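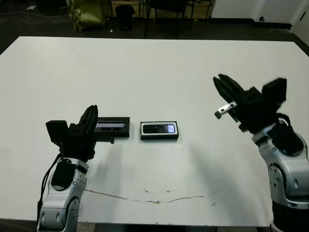

Por la Secretaría Técnica del Grupo de Buenas Prácticas, Plerkimora
14 de septiembre de 2019 | Imprimir | Enviar por correo electrónico

Diario de trabajo. Puesto bimanual

La jornada se ha dedicado a la revisión del capítulo de manipulación de envases de la norma interna, cuyo borrador se había remitido a Oltinent en agosto. Se ha trabajado junto al puesto, con los dos brazos sobre la mesa blanca y dos cajas negras pequeñas como objeto de la tarea, una de ellas semejante a un embalaje de teléfono móvil. El texto anterior se redactó en despacho, y ello se advierte en varios de sus artículos.

El primer punto debatido ha sido la definición de contacto. El borrador hablaba de «pieza sujeta» en cuanto un dedo de la pinza tocaba el envase. Con la pinza izquierda junto a la caja baja y alargada, la de la ventana transparente, la redacción resultaba insuficiente: hay contacto, pero el contacto por sí solo no permite afirmar que exista agarre. Se propone distinguir tres estados - aproximación, contacto y agarre - y exigir que el operador anote el estado, y no su intención. La propuesta ha sido aceptada con una reserva de Oltinent, que desea conservar el término antiguo en los formularios hasta que se agoten los impresos.

El segundo punto se refiere al brazo que no interviene. La norma nada decía al respecto, y es asunto que debió regularse desde el principio. Se ha acordado que el brazo en espera permanezca elevado sobre la superficie, sin pieza, y con espacio libre suficiente respecto del objeto más próximo. La posición de la pinza derecha, abierta en V y apartada de la segunda caja, se ha tomado como referencia para el dibujo del anexo. Queda por decidir si la pinza en espera debe estar abierta o cerrada. Kárason recomienda cerrada en su guía; la práctica de esta casa ha sido siempre la contraria y no consta por escrito el motivo. Se consultará.

Sobre la separación entre envases no ha habido acuerdo. El hueco que media entre las dos cajas es corto, y parte del grupo entiende que debería fijarse un mínimo. Otra parte sostiene que un mínimo único carece de sentido cuando los dedos de la pinza varían de un puesto a otro. Quien suscribe se inclina por esta segunda opinión, si bien reconoce que una regla sin cifra es difícil de auditar. El artículo pasa a la próxima sesión en su redacción actual.

Limpieza de la superficie. El borrador exige una mesa «libre de marcas». La mesa presenta una fina línea parda en su parte inferior y algunas motas oscuras, de modo que, en aplicación estricta del artículo, el puesto no sería conforme. Se ha discutido si la exigencia debe alcanzar a toda la superficie o solo a la zona de trabajo. Prevalece lo segundo, con la obligación de registrar las marcas permanentes en la ficha del puesto. Se incorpora además un párrafo sobre el suelo circundante: los cables sueltos, las bolsas y las papeleras se situarán fuera del alcance de los brazos y del paso del operador. En cuanto al cableado propio de los brazos, se revisará su holgura antes de cada serie, en particular a la altura de la muñeca.

Se ha examinado también el registro de incidencias de Zomuven, que comprende 2.487 entradas. De ellas, 1.235 carecen de indicación del brazo afectado, lo que impide casi cualquier análisis. El campo será obligatorio en la nueva ficha. Se deja constancia de que la entrada 1.516 figura duplicada y de que se ha solicitado su corrección.

Pendiente: rehacer el dibujo del anexo, unificar «envase» y «caja» en todo el capítulo y devolver el texto a Oltinent con los cambios señalados al margen. La numeración de los artículos no se tocará hasta que se cierre el relativo a la separación.

Contacto | © 2019 Plerkimora. Todos los derechos reservados | Volver arriba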